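Thread on spelling in mythology indexes. I have been merging name lists for the Plonar handbook of Greek myth, and the transliteration problem deserves more space than the preface will give it.

The list currently holds 3,512 headwords. They come from 6 older handbooks, and every one of those uses its own system. Three are Latinized, two are strict Greek, and one changes system partway through the letter L.

Latinized means kappa becomes c, ai becomes ae, oi becomes oe, and final -os becomes -us. So Aiakos is filed as Aeacus and Kirke as Circe. A reader who only knows one form will look under the wrong letter for the other.
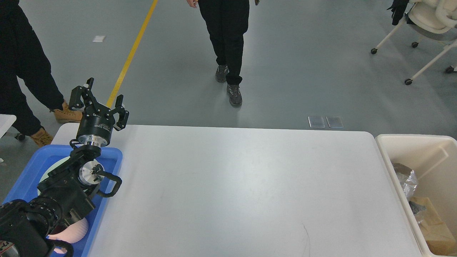

Reply from a reader: Why not just file everything under the Latin form and be done? That's what most people learned in school.

It works for the Olympians and the well-known heroes. It works badly for minor river gods and local nymphs, where no Latin form was ever in common use and an editor has to make one up. I would rather not print a spelling that appears in no other book.

The Druneck edition tried the opposite and went fully Greek. Akhilleus, Oidipous, Aias. Consistent, and correct by its own table, but the publisher's office in Ornport got letters asking why Ajax had been left out. He was there, under Ai-, with no cross-reference from J.

Current plan is a short table of 9 conversion rules, applied by script, with both forms stored for each name. One prints as the headword. The other prints as a "see" line.

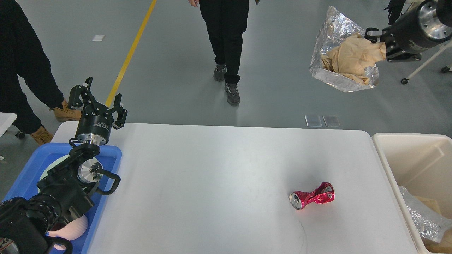

Crushed red can on the right, blue tray on the left.

Next problem is collisions. If you fold ch, kh, c and k together for searching, Kronos the Titan and Chronos, time, land on the same key. They are different words in Greek (kappa in one, chi in the other). Ancient writers did connect them, so a shared search key is arguable. A shared entry is a mistake.

The folding produced 200 collisions on the first pass. Most are harmless: same figure, two spellings. The rest have to be read by hand, and the sources have to be checked for each one.

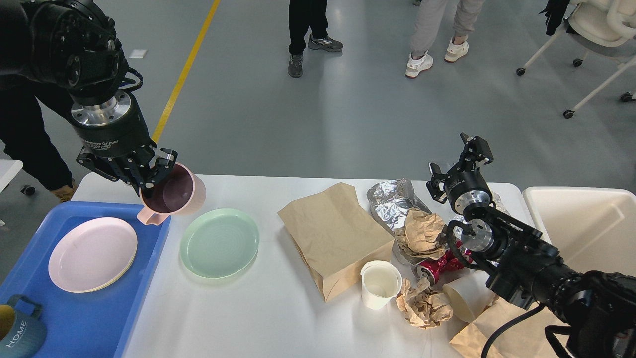 Vowel length makes it worse. Eta and epsilon both come out as plain e once the macrons are stripped, and omega and omicron both come out as o. The stored form keeps the macrons and the search form drops them. Do not do it the other way around, as you cannot get them back without going to the Greek.

Same-name figures are a separate matter. Two men named Ajax fought at Troy, and both need entries. The Sarıgül index separates such cases by parent, "son of Telamon" and "son of Oileus." I am copying that. Separating by role fails for anyone who appears in a genealogy and nowhere else.
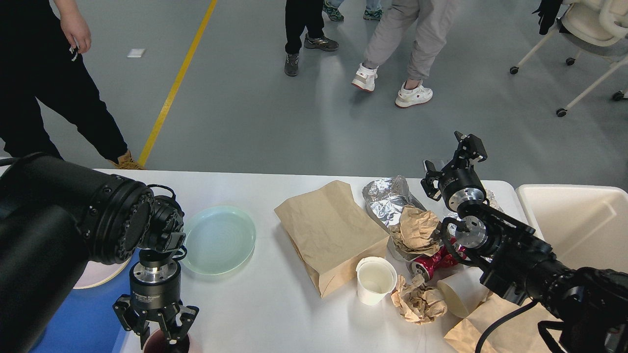

Parentage has its own trouble, in that sources disagree. Where they do, the label uses the earliest surviving source and the entry body lists the others. The label is only a filing device and makes no claim about which version is right.

Pronunciation will be left out of this edition. The rule table goes up in July, along with the list of exceptions. Hercules is on it, cross-referenced from Heracles and Herakles. Corrections to the L section are especially welcome.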